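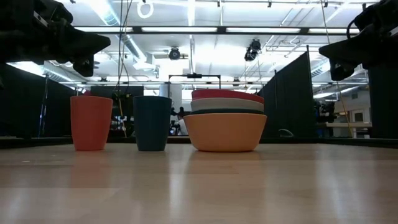 Dradalora asked whether the Pemeck 300 rear brake disc could be supplied for its touring coupe without a change to the caliper, and the request has been met in the current version.

Pemeck 300 Rear Disc
Part number: 1742
Mounting: existing caliper and bracket
Minimum order: 29 sets
Annual supply limit: some 1000 sets

Discs are machined at the Flillton plant and shipped in matched pairs. Orders placed before the end of February are invoiced at the present contract price. Fitting sheets are available from Chukwu, the appointed distributor.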